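Small Counter, Big Mess: My Peeling and Prep Corner Tips

Posted Tuesday, May 21, 2024

I get asked about my prep corner more than anything else on this page, so I finally sat down and typed it all up.
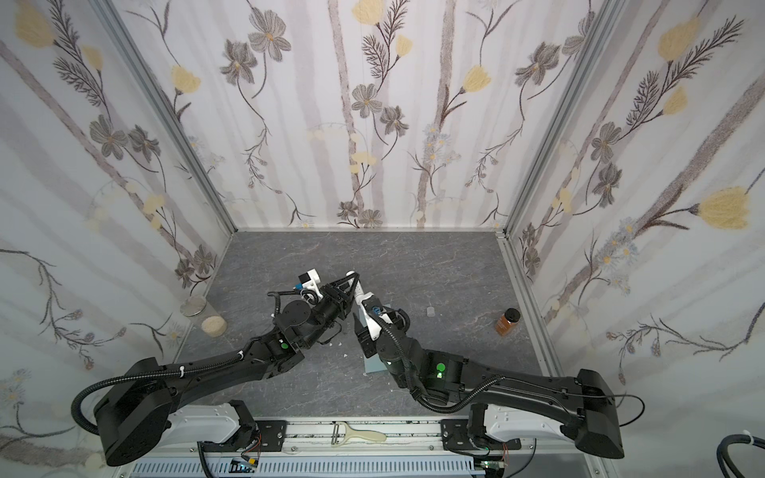

Our kitchen at the Jilgate apartment had one decent stretch of counter, and I did all my vegetable work in the end of it that was boxed in by walls. When we moved I set myself up in a corner again on purpose. Walls on the sides mean peelings don't fly onto the stove or down behind the trash can, and everything I need stays within arm's reach. So most of what follows assumes you've got a corner or a nook, but if all you have is the middle of a kitchen table you can still use nearly all of it.

Put something down first

I resisted mats for years. One more thing to wash! Then I bought a plain flat one at Bondholm for 4 dollars and now I get cranky if I have to peel without it. Peelings land on it (mostly), you pick the whole thing up by two corners and tip it into the compost, and you're about done. Go for a pale solid color if you can. Bits of carrot and potato skin show up right away on pale blue or cream. White scraps are a little harder, I'll admit, so if you peel a lot of daikon or turnips get a darker one for those days.

A few things about mats:

Flat and smooth beats textured. Textured ones hold on to every shred and you end up scrubbing with a toothbrush.

If it slides, lay a damp dishcloth underneath. Wring it out well.

Don't roll it up to store it. Mine curled at the ends and took a week under the cookbooks to go flat again. I stand it up behind the bread box now.

Peelers

Everybody has a drawer with three bad peelers in it. Throw out the one that skips, you know which one it is. I like a long handle because my hands get stiff in winter, and a long handle lets me hold it farther back and loosen my grip. My mother used a short metal one her whole life and could do a pot of potatoes before I'd found the salt, so go with what your hand likes.

Peel away from you with the thick end of the vegetable braced on the mat. For long skinny things (parsnips, daikon, big carrots) I hold it at a slant with the bottom end planted, peel the top half all the way around, then flip it and do the other half. Holding it up in the air and peeling toward your thumb is how I got the scar on my left thumb – the one I show people when they want to borrow my good peeler.

Rinse the peeler the minute you stop. Starch dries on like glue and then you're picking at a blade with your fingernail. If it's already dried, stand the peeler in a mug of hot water while you finish cooking. And keep it somewhere you can see it! I've lost two in the compost bucket. One of them I found in August, in the garden, and I'd like to report that it still worked, but it did not.

Wallpaper in a work corner, yes or no?

I'm a yes. I love a flowery wall behind a counter and I don't see why the pretty paper should all go in the dining room. But you do have to think about splashes.

Get the wipeable kind. Take a sample home, smear a bit of tomato sauce on it, leave it overnight and wipe it in the morning. If there's an orange ghost left behind, put that one in the closet and pick another. A busy floral is very forgiving, by the way. Small spots vanish into the leaves.

Start the pattern in the back corner if it's a three-sided nook, and let any mismatch fall at the outside edges. I did it the other way around the first time and I looked at half a rose every morning until I couldn't stand it anymore.

Wipe it down with a barely damp sponge, top to bottom, and don't scrub the seams. If a seam lifts, a dab of paste on a cotton swab and a few minutes under your palm will set it back down.

The top itself

Gray with some veining is my favorite for a work surface and I'll tell you why, it hides everything. Flour, water spots, crumbs, all of it disappears. That's also the trouble. I can think I've got a clean counter and then set down a letter and it comes up sticky. So I wipe by feel. Run your bare palm over the whole thing when you've finished and you'll find every gritty bit your eyes skipped.

If yours is real marble, keep lemon and vinegar off it. Dish soap and warm water, then a dry towel. I don't own real marble and I won't pretend I know more than that about it. A neighbor in our old building swore by a stone polish called Nornari and her counters did look lovely, but I never tried it myself.

Jars

I keep a clear glass jar with a metal lid in the corner. What's in it changes. Sometimes it's salt, sometimes dried beans, for one whole spring it was rubber bands. The rule is that it has to be something I reach for while I'm working there, otherwise it goes to the pantry.

Tips for jars: wash the lid separately and dry it right away, and I mean with a towel, or you get little rust freckles inside the rim. If a jar smells of pickles, fill it with warm water and a spoonful of baking soda and leave it overnight. Put the date on the bottom, on a piece of masking tape, so it doesn't spoil the look of the thing.

Little amber bottles are handy too. Vanilla, bitters, the good oil you only use by the drop – dark glass keeps the light off it. Please label them. I once put almond extract in a salad dressing at a dinner for 4 and we all ate it very politely.

Tall skinny things get knocked over, so I push anything like that toward the side walls. The middle belongs to the peeling.

Sponges

A round sponge is nicer than a rectangular one for this job, it gets around the inside of a jar without leaving a corner behind. I keep mine near the jar for that very reason and it isn't allowed anywhere near the greasy pans.

Squeeze it out and stand it on its edge to dry. If you leave it lying flat in a puddle it'll smell by the weekend. I change mine every 2 weeks, sooner if I've been doing beets, and the old one goes under the sink for floors and muddy boots.

Clearing up the little bits

You can tip the mat all you like and there will still be scraps on the counter around it. What works for me:

Let them sit a few minutes if they're wet. Damp peelings smear. Once they've dried a little they lift right off.

Use a bench scraper or an old store card. I have a dead membership card from Chou, which was a lovely little grocery near my first job, and it's the best scraper in the house. Sweep toward the front edge and catch it all in a bowl held underneath.

Then the sponge, then the dry towel. In that order. If you start with the sponge you're just pushing wet confetti around.

Don't put a pile of potato peels down the disposal. The plumber charged me $70 to tell me that, and he was very nice about it, and I'd have much preferred to read it on a page like this one.

What to do with the peelings

Carrot and parsnip peels, if you scrubbed the vegetables first, go in a freezer bag for stock. Potato skins I toss with oil and salt and bake until they crackle. Keep an eye on them, they go from perfect to black while you're answering the door. Daikon peel cut into matchsticks with a little soy sauce and sesame is so good that I've started peeling thicker than I need to. Onion skins will give stock a nice color but use a light hand, too many and it turns bitter.

Next time I want to get into knives and how I keep mine sharp with a stone I bought at a yard sale, and also the great cutting board argument, because I had a lot of mail on that one and some of you feel very strongly about bamboo.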